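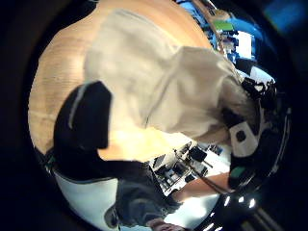 Table linen (folding)

Table linen folding is the household practice of turning a large crumpled cloth into a smaller, flatter one. It is usually done on a table, the very object the cloth exists to hide. White cloths are held to be the hardest, as every crease shows.

The Vorley method, set down by Gerrit Moodley in a booklet of 19 pages, calls for 10 folds. Mpho Ndlovu's later revision manages with four and is more widely used, chiefly by people who have tried the other.

See also: Ironing; Napkin; Drawers, overfull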